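Surface noise on a flat-stored LP after wet cleaning

Jikport
August 24, 2024
My pressing crackles on side two only, more so since I cleaned it in June. Stylus has 700 hours on it. Worn groove or residue?
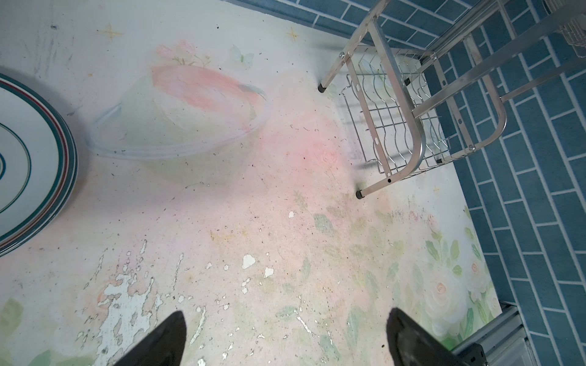 Plovville reckons it is residue, as groove wear gives distortion on loud passages and not steady crackle. Rinse again with distilled water before blaming the vinyl.

Huet
Residue, agreed. Rinse twice - the second time with fresh water.

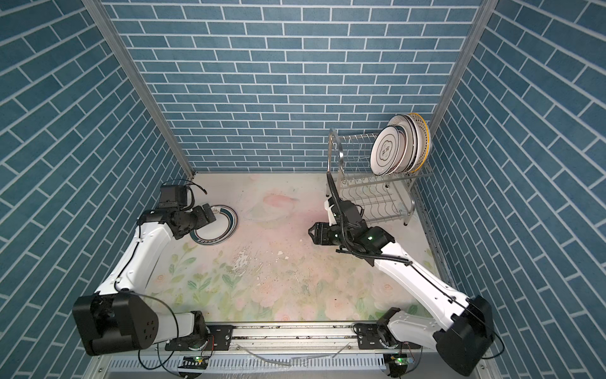
Blue brick-pattern walls, floral floor

Check the stylus under magnification too. At 700 hours an elliptical tip is suspect.
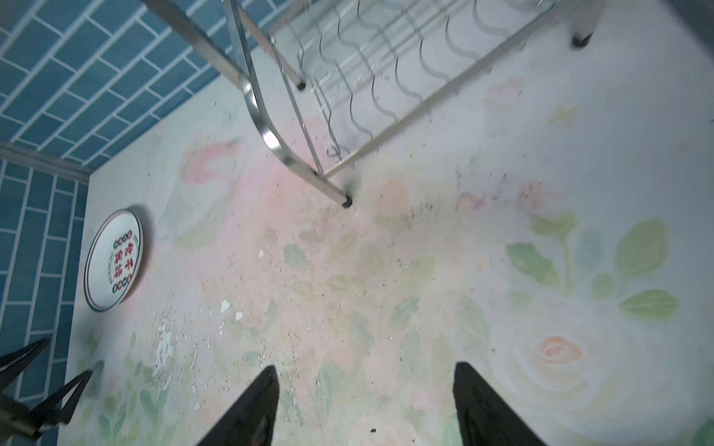
If it shows flats, replace it before playing anything you value.

Cedetti
just buy the CD

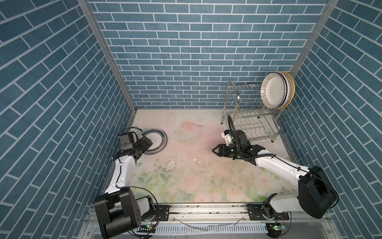

Huet
Drying matters as well. Stand the record on edge, like the plates in the upper tier of that wire rack, and leave both sides clear.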